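MEDIA RELEASE
Sunday, February 20, 2022
For immediate release

Laltport says goodbye to the mystery bin: small tabletop bottle bins on their way to every shared workroom in town

Hi all, Bronwyn Sheehan here from Sheehan, the little tidying and recycling outfit on the Laltport foreshore. I usually leave the media releases to Rhys Ormsby, but he's on leave and I'm far too excited about this one to wait for him (sorry, Rhys!).

From tomorrow we're rolling out Bottles Up, a free scheme that puts a small bin for empty drink bottles right where people are working. Up on the table, next to the mess! We've got 11 shared workrooms signed up so far, from the sewing room at Cudero through to the model builders at Prekoner, and there's room for plenty more.

If you've ever shared a big worktable you'll know how it goes. Someone finishes a water, stands the empty at the far end, and by Friday arvo there's a whole skyline of them. The wheelie bin is out the back and down the steps, and who wants to walk all that way with one bottle? So the lot ends up in the general rubbish when somebody finally loses patience, and that drives me up the wall.

Our favourite bin for the job is a cheap and cheerful thing, cream plastic with a round mouth and a cartoon cat on the side, a fat black one with a pink ball of yarn. Pop in an amber bag and away you go. 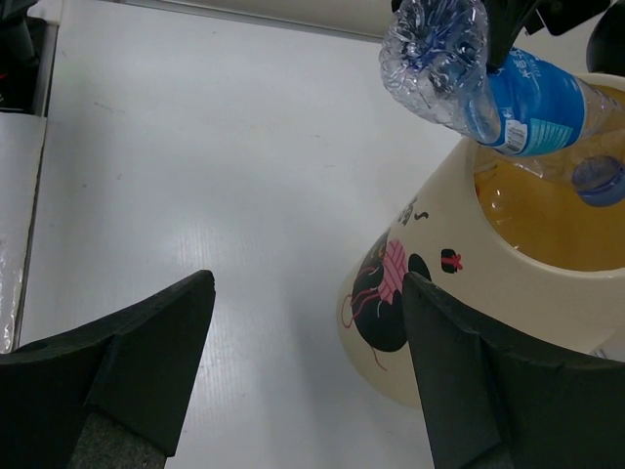 Workrooms can use whatever bin they've already got, of course. We supply the liners and a laminated card with the rules on it, and we swing by once a week to collect. Lwazi Mokgethi is doing the Cudero run and Cameron Halliday has the rest, so please wave if you see the van.

The rules fit on one card, and I'm quite proud of that. Tip out whatever's left in the bottle. Give it a good squash. Leave the label on, we'll deal with it. Then drop it in the bin and get back to your glue gun.

The squashing is the bit I'll bang on about to anyone who'll listen. A bottle at full size is mostly air, and it hogs the bin like a teenager hogs the couch. Crush it in the middle and you'll get a lot more in before the bag needs changing. Imported waters, local waters, fizzy ones, we don't mind a bit what colour the label is or what language it's written in.
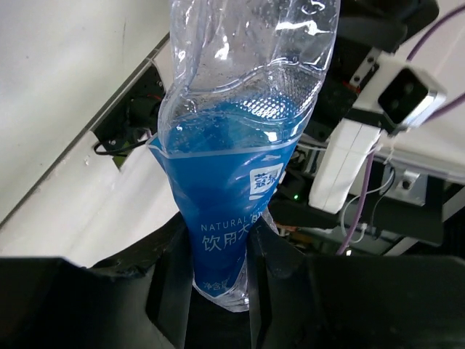

We gave the idea a trial run before committing to it, and collected 852 bottles from just a handful of rooms. Our target for the full scheme is 2596 by the end of its first season, a number Arben Mladenović came up with on the back of a parking ticket and refuses to round off. I've told him I'd have been happy with 1000!

Any workroom, studio, shed or hall in Laltport can join, and there's no charge and no contract. Drop into the Sheehan counter during opening hours and ask for a Bottles Up starter pack. You'll get a roll of liners, your card and a collection day.

Media are welcome to come along on a pick-up with Lwazi or Cameron. Wear closed shoes, please, and ask for me at the counter to arrange a time.

ENDS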